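The room with the big window

When I arrive to the house in the Ravier quarter, the owner is still at work. She asked me not to print her name, because her family does not know yet how much she has spent. It is a Thursday in December, four in the afternoon, and the light is already going. She gives me tea in a glass and we go up to the room she wants to show.

She bought the place two years ago, when it was a small printing shop called Caron. "There was ink in everything," she says. "In the floor, in the taps. I washed one shelf for a whole evening and the water was still blue."

Now it is a workroom where she repairs and prepares things for other people's kitchens. The business is called Hallura. She works there alone on most days, and with her sister when an order is large.

I ask her what she did first. She laughs and says that she did nothing for three months.

"I only came with a chair and sat. I wanted to know where the sun goes. People told me I was losing money, and it was true, but I do not regret it. If I had started in the first week, I would have put the bench exactly in the wrong place."

The window was the reason she bought. It is large, with black metal frames that divide it in rectangular panes, and she says that the man from the bank looked at it and spoke only about heating. He was not wrong. Her bill for last January was 305, and she wore a coat indoors until the middle of March.

"I had an offer to change it for a modern one, for 1098," she tells me. "Good glass, white plastic, one piece. I kept the paper for a week on the table. Then I bought thick curtains for the night and wrote to them no, thank you."
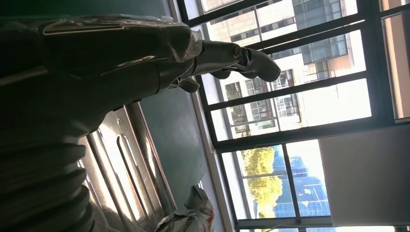
Steel, and a green that was a mistake

The dark green beside the window came by accident. She had ordered a sample of a lighter color, and the shop Reltudard sent her the wrong tin. She painted a small corner to see, went home, and the next morning she liked it.

"It is nearly black when there are clouds," she says. "With sun it becomes more like the sea. My sister says it is a color for a bar. Maybe. But I look at metal the whole day, and against a white wall I got tired in the eyes."

The metal is stainless steel, and she speaks about it with more love than about the paint. She prefers a panel with ridges pressed into it to a flat one. The ridges make it stiffer, she explains, and they take the light from the window in long stripes, so she notices every greasy finger.

How does she clean it? "Warm water, a little soap, a soft cloth. Always along the ridge, never across. Then a dry cloth immediately. I have bought every product that exists, and most of them I gave away."

I ask about the tidying, because I have the same problem at home. She admits that she is not a tidy person. Plastic bags are her weak point. She saves them all, for screws, for rags, for the lunch of tomorrow, and they end on the floor by the wall.

"Once I decided to count them, as a punishment. There were 49. I folded them into triangles like my grandmother did, very beautiful, and in one week they were all crumpled again."

What she would do differently

She thinks a little before she answers this. She would put more sockets on the side of the window, and she would ask for a deeper sink. She would also keep one of the old printing drawers, which she sold too fast.

"The rest I leave. In spring I want to paint the narrow wall next to the window, or maybe I leave it pale. I have changed my mind already many times."

Before I go, she closes the curtains, one side and then the other, and the room becomes smaller and warmer. She asks if I want to take a few bags with me.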